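Qui sommes-nous ?

Ulell est une école de cuisine du soir pour adultes qui ont longtemps vécu de tartines et s'en portaient, disent-ils, très bien. Nous ne formons pas de chefs. Nous apprenons à des gens pressés à faire une soupe, un riz, une sauce qui tient.

L'école est née de la brouille entre Hema Iyengar et Veikko Jääskeläinen au sujet d'un oignon. Elle le voulait fondu, lui le voulait croquant. Ils ont ouvert 2 ateliers et ne partagent toujours pas la même planche.

Nos cours

Le cycle Drolline reprend tout depuis l'eau salée. Le cycle Lirkach s'adresse à ceux qui savent déjà rater une béchamel – et voudraient comprendre comment. On commence à 19 h, on mange à 21 h, parfois plus tard quand Veikko parle du seigle.

Le matériel

Vous venez les mains vides. Les casseroles sont celles de tout le monde, et les couteaux coupent, ce qui surprend chaque année.

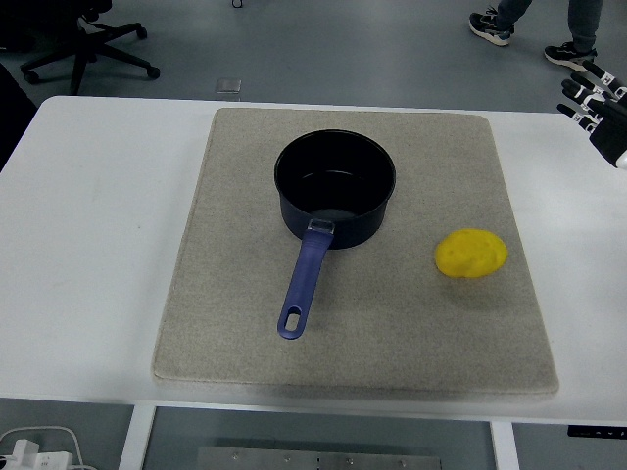 Nous rejoindre

Les inscriptions ouvrent en avril, à raison de 20 places par cycle. Parvathi Hegde répond au téléphone le matin, aux courriels quand elle y pense. Une séance manquée se rattrape dans l'autre cycle, sauf celle des œufs.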